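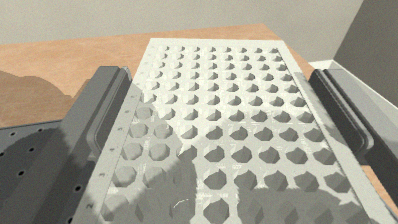 White multi-well plate on a wooden tabletop (rendered).

From: Evanthia Manolakis
To: allotment-seeds list
Date: 2025-10-02
Subject: Re: [allotment-seeds] Sowing in small cells or straight in the ground?

Braden wrote:
> I've read all the replies about leeks and I'm still stuck. My plot is heavy
> clay and stays cold well into spring. Last year I sowed two rows straight
> in the ground and got a handful of leeks as thick as a pencil. Is it worth
> the faff of starting them in trays, or do I just need better soil? Also,
> does anyone still grow Lalline? I've got a packet from the swap.

Hi Braden (and everyone),

Trays, trays, trays! I'm on clay too, at the bottom end of the site where the water sits, and I gave up on direct sowing years ago. The slugs had most of mine before I'd even spotted them coming up, and what was left sulked until June.

What I do now is sow in April on the back bedroom windowsill, two or three seeds to a cell, and move them out to the cold frame once they look like proper grass. I don't thin them. I know the books say you should, but I plant the little clumps out as they are and we get a bunch of medium leeks from each one, and that suits the two of us better than great big ones anyway. My neighbour Konstantinidis thins his to singles and his are enormous, so if you want something for the show bench, listen to him and ignore me.

This year I sowed 227 seeds (yes, I wrote it down, I was trying to use up an old packet) and lost 38 of them, mostly in one corner where I'd let the compost dry out while we were at my sister's. Very happy with that for old seed.

On the soil, I'd still add muck this autumn if you can get it. Leeks are greedy things. When you plant out, make a deep hole with a dibber, drop the clump in and just fill the hole with water. Don't firm it. It looks all wrong for a week and then they perk up.

I did grow Lalline once! Nice flavour, a bit short in the shank, and it stood through the snow without any fuss. I went over to Zavow after that, mainly for the rust, which is dreadful down our end. If you've got more Lalline than you need I'd happily swap you for some of my climbing beans, I've got 50 or so put by in an envelope, the purple speckled ones.

Oh, and whoever asked about netting for leek moth, get the very fine stuff and put it on the day you plant out. I left it 7 days one year and regretted it until Christmas.

Evanthia
(bottom end, by the water butts)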